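"I stopped repairing chairs for money and then I had more chairs"

19 Feb 2019

The workshop of Fodari is behind a bakery, and you must pass through the yard to find it. The owner has run it alone for many years. She asked me not to print her name, as she already gets more telephone calls than she can answer. She repairs old furniture, mostly tables and chairs, and since September she also teaches other people to do it.

We sat down with coffee and I asked first how she began.

"With one bad table," she said. "My aunt left it to me. One leg was short and the top had rings from cups everywhere. I wanted to throw it away, but I had no other table, so I ate on it for two years. Then I bought a scraper and I made it much worse."

What did she do wrong?

"I pushed too hard and I went across the grain. Every beginner does this. You see a mark and you become angry with the mark. I made long scratches and after it I needed a whole summer to take them out."

She learned the trade properly at Fekisia, a small joinery which made kitchen tables and benches and which is closed now. She stayed there for six years. In the first months she was allowed only to sweep and to mix glue, and later to sand the undersides, where a mistake would not be found by the customer. She remembers this time without bitterness.

"The undersides were good for me. I think I sanded the underside of every table in this town. When I visit people for dinner, sometimes I put my hand under the table to feel if it is one of mine. My husband does not like that I do this."

After Fekisia she opened Fodari and for a long period she took every job that came. In the busiest year she repaired 173 pieces. I asked if she was proud of this number.

"No, I was tired. I have the book still, and when I read it I can't remember most of these pieces. There was a hotel, the Fothergill, and they sent me their dining chairs, all with the same broken joint. It was a bad design. I repaired the joint and I knew that it would break again, and I sent the bill. This was the year when I decided to stop."

She did stop, for some months. Her neighbours didn't believe it and continued to leave chairs in the yard. She laughs about it now. One morning there were five of them, with no note. She mended them slowly, when she wanted, and found that she liked the work again.

Now she accepts only a few jobs at a time and she tells the customer the price before she touches anything. A simple table costs 203 to clean and oil, and if there are loose boards it will be more. Some people go away when they hear it. She says she understands them, a new table can be cheaper.

I wanted to know what a person can do at home, without tools.

"Wipe it with a cloth that is only a little damp, and dry it after. Always along the boards. Don't put the table beside the radiator. And please, no polish from a spray can. It looks nice for one week and then I have to remove it."

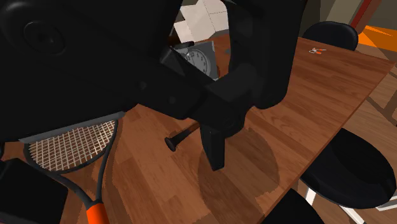 About oil she has strong opinions. She uses one called Dranico and puts it on in thin coats, with a full day between them - two days if the weather is wet. Most people, she says, use three times too much, and then they complain that the table is sticky.

And the aunt's table, does she still have it?

"Of course, it's in my kitchen. The scratches are gone but one leg is still short. I have a piece of folded cardboard under it. My pupils saw this when they came for soup and they were very shocked."

The next course at Fodari has places for six people. They should bring one chair each, and an apron.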